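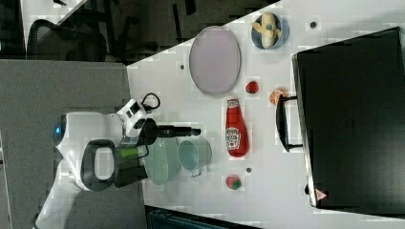 By April I had stopped saying "the arm" and started saying "he," which my advisor at Derier told me to keep out of the paper.

The method was simple enough to explain to my mom. We call it Irnlow. You give the arm one goal in plain words, then you shuffle the table and give it the same goal again. 60 layouts, no coaching. The old method, Trerine, got 23 of them right, and I'd spent most of the winter being rude about Trerine at lunch.

So of course I was nervous. I ate two granola bars and read the prompt out loud to no one - "put the ketchup in the colander" - like it was a wedding toast.
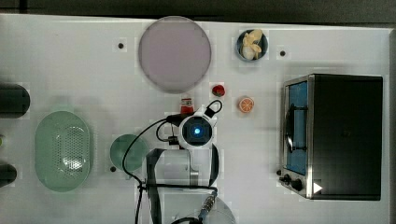
My trick, if you can call it that, was making him wait. Before every reach he had to guess what his wrist would see when he got there, and if the guess was off by too much he had to guess again. Six guesses, tops. Björklund (that's the server, it hums) did the guessing, and I sat there chewing my sleeve, rooting for a pause.

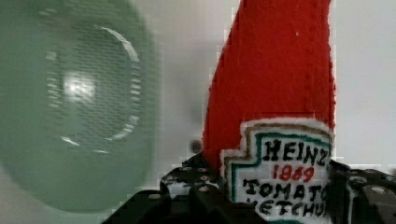 *Wrist view, fingers on the ketchup.*

We finished at over twice the Trerine score. I wrote the number on my hand, then I called my mom, and she asked if he was tired.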